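수세미의 두 층, 그리고 그 사이의 접착면

주방 소모품 가운데 수세미만큼 사양이 표기되지 않은 물건도 드물다. 칼은 강종과 경도를, 프라이팬은 바닥 두께와 코팅 종류를 적어 판다. 수세미 포장에는 대개 매수와 색상, 원산지가 있고 연마층의 거칠기는 없다. 소비자는 초록색이면 거칠고 흰색이면 부드럽다는 관습에 의존한다. 이 관습은 제조사 사이에 합의된 규격이 아니다. 같은 초록색이라도 섬유의 굵기와 연마 입자의 함량이 다르고, 입자가 들어 있지 않은 제품도 있다.

이번 기사는 가장 흔한 형태인 2층 수세미를 다룬다. 한쪽은 발포 스펀지, 다른 한쪽은 섬유질 연마 패드로 된 것이다. 편집부는 주방용품 업체 Zurkell과 Flilevholm의 제품을 포함해 4종을 구해 석 달 동안 편집부 탕비실과 필자의 집 주방에서 번갈아 썼다. 시험실 조건은 아니다. 수온도 세제 농도도 일정하게 맞추지 못했으므로 제품 사이의 순위는 매기지 않는다.

발포층

발포층의 역할은 물과 세제를 머금고 손의 압력을 분산시키는 데 있다. 기포가 크면 물이 빨리 들고 빨리 빠진다. 기포가 작으면 거품이 곱고 오래가지만 헹군 뒤 속에 남는 물이 많다. 손으로 한 번 꽉 쥐었다 놓았을 때 바로 원래 두께로 돌아오면 탄성은 충분한 것으로 본다. 돌아오는 데 시간이 걸리기 시작하면 기포 벽이 무너지고 있다는 뜻이고, 이 시점부터는 짜도 물이 덜 빠진다.

두께는 취향의 영역에 가깝다. 두꺼운 것은 접시나 냄비 바닥처럼 넓은 면을 밀 때 손가락 자국 없이 고르게 눌린다. 얇은 것은 컵 안쪽이나 도시락통 모서리에 접어 넣기 좋다. Flilevholm 제품은 4종 중 가장 두꺼웠고, 목이 좁은 물병에는 아예 들어가지 않았다. 물병용 솔을 따로 두는 집이라면 문제가 되지 않는다.

연마층

연마 패드는 짠 천이 아니다. 합성섬유를 무작위로 얽어 수지로 굳힌 부직포다. 씻는 힘은 섬유 자체의 뻣뻣함과, 있다면 수지에 섞인 연마 입자에서 나온다. 입자가 들어간 패드는 스테인리스의 눌어붙은 자국에 효과가 있지만 광택면에 헤어라인을 남긴다. 코팅 팬, 법랑, 유리 식기, 플라스틱 용기에는 쓰지 않는 편이 안전하다.

거칠기를 집에서 비교하려면 버릴 플라스틱 용기 뚜껑이 하나 있으면 된다. 젖은 패드로 같은 자리를 열 번 왕복하고 물기를 닦은 뒤 빛에 비스듬히 비춰 본다. 흰 줄이 여러 가닥 보이면 연마 입자가 있거나 섬유가 그에 준할 만큼 단단한 것이다. 편집부의 4종 가운데 줄이 거의 생기지 않은 제품은 Zurkell의 것 하나였다. 대신 이 제품은 탄 우유가 붙은 냄비에서 시간이 오래 걸렸다.

접착면

2층 수세미의 수명을 결정하는 곳은 두 층의 경계다. 발포층은 늘어나고 연마층은 거의 늘어나지 않는다. 비틀어 짤 때마다 경계에 전단력이 걸리고, 박리는 모서리에서 시작해 안쪽으로 진행한다. 눌러서 짜면 이 힘이 크게 줄어든다. 싱크대 벽면이나 두 손바닥 사이에서 납작하게 누르면 충분하다.

모서리의 들뜸은 경계를 옆에서 보아야 드러난다. 정면에서는 패드가 멀쩡해 보여도 세워 들고 보면 틈이 있는 경우가 있다. 새 제품을 고를 때도 같은 방법을 쓴다. 재단선이 깔끔한지는 부차적이다. 재단된 패드의 가장자리는 섬유 구조상 어느 정도 들쭉날쭉하며, 그것만으로는 접착 불량이라 할 수 없다.

설거지통 안에서의 사용

설거지통이나 큰 냄비에 물을 받아 놓고 씻는 방식은 물을 아끼지만 수세미에는 불리하다. 물이 탁해진 뒤에도 수세미는 그 물을 계속 빨아들인다. 기름은 발포층 기포에, 전분과 잘게 부서진 찌꺼기는 연마층 섬유 사이에 남는다. 순서를 기름기가 적은 것부터 많은 것으로 잡고, 물이 흐려지면 간다. 팬의 기름은 종이로 먼저 닦아 낸다.

포장재도 물에 넣기 전에 걸러야 한다. 특히 투명한 비닐 랩은 물속에서 윤곽이 잘 보이지 않는다. 구겨진 채 배수구 쪽으로 쓸려 가면 거름망을 막고, 수세미와 함께 쥐면 그만큼 닿는 면이 줄어 헛손질이 된다. 그릇에서 벗긴 랩은 개수대 가장자리에 두지 말고 그 자리에서 버린다.
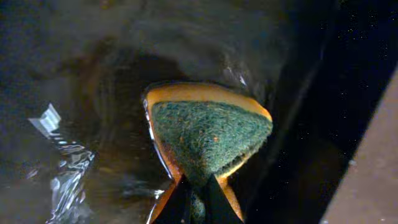 건조와 보관

사용 후에는 흐르는 물에서 서너 번 쥐었다 놓으며 헹구고, 눌러서 물을 뺀다. 보관은 세워서 한다. 눕혀 두면 아랫면이 마르지 않고, 발포층이 아래로 가면 마르는 시간이 더 길어진다. 집게형 거치대는 좁은 쪽 끝을 물리는 것이 좋다. 가운데를 물리면 눌린 자리에 물이 고인다. Sketedeo의 철망 거치대는 바닥이 트여 있어 물 빠짐은 좋았으나 흡착판이 타일 줄눈 위에서는 버티지 못했다.

열탕 소독은 제품 표시에 내열 온도가 있을 때만 한다. 접착제가 열에 먼저 약해지는 제품이 있다. 전자레인지 가열은 권하지 않는다. 금속 섬유가 섞인 제품은 불꽃이 튈 수 있고, 덜 젖은 스펀지는 탈 수 있다.

교체 시점

날짜보다 상태를 본다. 헹군 뒤에도 냄새가 남을 때, 쥐었다 놓아도 두께가 돌아오지 않을 때, 경계가 손톱이 들어갈 만큼 벌어졌을 때 바꾼다. 패드 색이 옅어진 것만으로는 교체할 이유가 되지 않는다. 식기용에서 물러난 수세미는 모서리 한쪽을 잘라 표시하고 배수구나 가스레인지 받침대용으로 한 번 더 쓴다. 표시한 것은 식기용과 떨어진 곳에 둔다.

분리배출은 되지 않는다. 두 층의 재질이 다르고 접착되어 있어 일반 쓰레기로 버린다. Kartha는 패드와 스펀지를 끈으로 묶어 따로 교체하는 제품을 내놓았는데, 편집부가 써 본 바로는 물을 먹은 뒤 두 층이 서로 어긋나 팬 바닥을 밀 때 힘이 빠졌다. 컵과 접시에는 무리가 없었다.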